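Visit to Norkbridge, November

Anayeli Ibarra and I spent the morning at the Norkbridge lab to see the planning stack they want us to try at Filtby. Hermenegildo Medrano showed us the software, mostly from his laptop next to the bench.

The planner is called Laryea. It samples grasp poses from a depth cloud, drops the ones that collide, and hands the rest to a 700 Hz joint controller. Planning gets a budget of 70 ms per cycle. Clear plastic is still the weak spot in perception, so they run a separate segmentation model for it and merge the masks before planning. 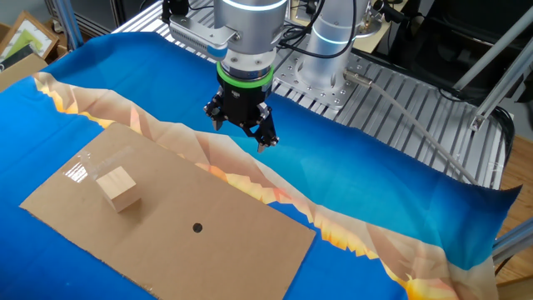

*Gripper open over the printed mat, with the wood cube and clear plastic piece on cardboard at lower left.*

Medrano changes the mat often to keep the segmentation from learning one background. Each arm has its own planner process, and a small arbiter locks shared space. Anayeli asked what happens if the arbiter dies. Both arms stop and hold, and restart is manual.

Logs replay in `citero`, their viewer, which can step through rejected grasps one at a time. We would use that even without the rest.

To do:

- get the 2 config files from Medrano
- ask about ROS 2 support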